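Open day at the Terkville training center

I went up to Terkville in March expecting a quick look at a new gym floor, and I stayed until they were switching off the lights! The regional sports office has spent two years turning the old Hiebert hall into a training center for young athletes, and the open day was the first chance for the rest of us to walk through it.

Mervin Dufour, who runs the grassroots program, led our group. He started with the wrestling room, then the indoor track (80 meters, with a proper run-off at the end), and then a long stop at the dorms, where 48 kids from outlying districts will stay during training blocks. Families pay nothing for the beds, and I heard a lot of happy parents on the stairs.

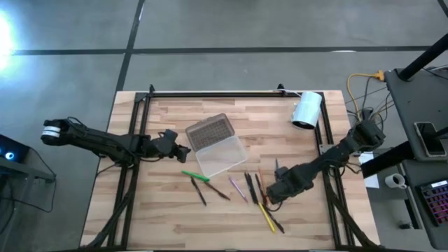 The question everyone wanted to ask was about coaches. Dufour told us three full-time posts are filled, with judo and weightlifting still open. Dae-han Noh has taken the table tennis job, and he spent the afternoon rallying with anybody who picked up a paddle - I lasted maybe four shots and loved every one of them.

Clubs from Ostamness and Jakitach have already booked evening slots. Parking is tight, so take the bus if you can; the stop is right by the side gate. The pool wing opens next, and I'm already planning to go back for that one.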